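Subira Biwott still has the scorecard from her win at the Todero Open folded inside her passport cover, and it came out twice while we talked.

"Look at the back nine! I can't read half my own numbers," she says, smoothing it flat with her thumb. "My hands were going like mad by the 16th. I wrote a four that looks like a nine, and Yasmine had to go over it with me before I signed."

Yasmine Fawzy was her playing partner that afternoon and finished two shots back. They have been sharing practice rounds for most of the season, and I had expected the result to come up a little gingerly. It didn't. Biwott talks about Fawzy's putting the way other people talk about their favourite band.

"She holed everything over the first six holes, just everything, and I was clapping like a spectator. Then I thought, hang on, I'm meant to be playing against this."

The shot everybody wants to hear about is the 5-iron at the 17th, 200 yards into the wind over the corner of the lake (I've watched it more times than I should admit, and it gets better). Her caddie, Gerrit Smits, wanted her to lay up to the left. She'd asked for the club before he finished the sentence.

"Gerrit went quiet, and he's never quiet. I hit it, and he still didn't say anything, and I thought, oh no. Then he handed me the putter."
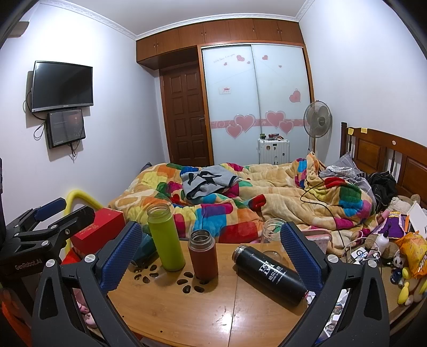 Bottles on the bedroom table, the lime-green one with its lid off.

What comes across most in an hour with Biwott is how much she enjoys the dull parts. She loves the range. She loves walking a course the evening before with no clubs, only a wedge to lean on and a notebook. Her coach, Oskari Räsänen, has had her hitting half-shots since the winter, nothing longer than a nine-iron for weeks at a stretch, and she describes it with real delight.

"You start to hear the good ones. I'd ring my mum and try to explain the sound, and she'd say, 'That's lovely, are you eating?'"

She was a sprinter at school and came to golf late, after Oduor Sang, who ran the junior program at her home club, let her borrow a set that was too short for her. She still plays with the slightly crouched set-up she learned with them. Räsänen has left it alone.

"He said if it's not broken he'd like to go home for dinner," she says, and laughs so loudly that the next table turns around.

The win moves her into the field for the Daraden Classic in August, her first start on a links course. She's never putted from 30 paces off a green and can't wait to try it. Fawzy will be there too, and the pair have already booked a practice round and argued over who pays for lunch.

Before that comes a week off, or what she calls one. There's a pro-am on the Monday-morning sheet she has promised to play, a cousin's wedding, and a new set of wedges to get used to.

"I did tell Gerrit I'd have a rest," she says, folding the scorecard back into its cover. "He's asked me to send photos of me sitting down."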